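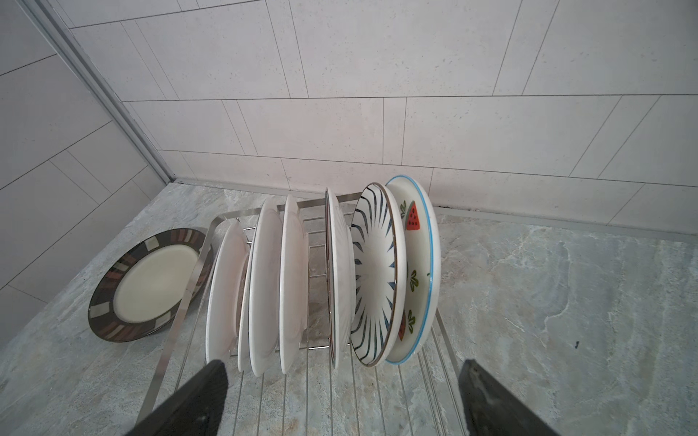
Plates in the rack, kitchen corner.

Notes on access counts, second round

The walking group I log for has kept a record of path conditions between Arstead and Skusside for two seasons. In May I went back through the entries to see what they say about who can use the route. The first round covered surfaces. This one covers barriers, by which I mean stiles, gates, steps and anything else that stops a person who could otherwise manage the distance.

The record holds 1,039 entries. Of those, 192 mention a barrier of some kind. Most are short: a location, a type, a word on condition. A few run to a paragraph, usually where somebody turned back. I gave each entry one code for type and one for effect, and where the effect wasn't stated I left the field blank. Guessing would have made the table fuller and less useful.

Stiles dominate on the Arstead side. The older ones have a single high step and no handhold, and they sit at field edges where the ground is already soft. Several could be replaced with a self-closing gate without any change to stock control. The Skusside end has more gates, but the latches are a recurring complaint — stiff, set low, and hard to work with gloves on or with one hand on a stick.

The Ovwood section is the odd one. It has few physical barriers and few visits. Reading the comments, the gap looks like a matter of information. The bus stop carries no sign for the path, the start is behind a row of garages, and the printed map shows the lot but not the stop. People who come by car find it. People who come by bus walk the road shoulder for 100 yards and give up, or join a group that knows the way.

That matters for a group like ours, where a good share of new members have never walked in open country and don't own a car. A first outing that begins with a search for the entrance tends to be a last outing.

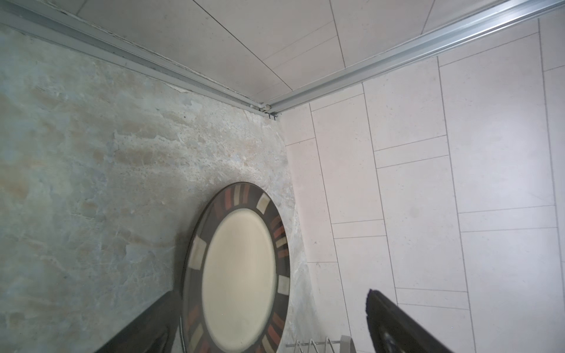 Does a barrier count tell you who is being left out?

Only in part. It records what stopped the people who came and wrote something down, so anyone who never set out is missing from it.

To cover some of that gap I am adding 2 fields to the form: how the walker reached the start, and whether it was a first visit. Both are optional. The Hadgu spreadsheet will take the new columns without a rebuild, though the old entries will show as blank and should be left that way.

The recoded table goes up once I have checked the grid references on the Skusside gates. Four of them plot in the river.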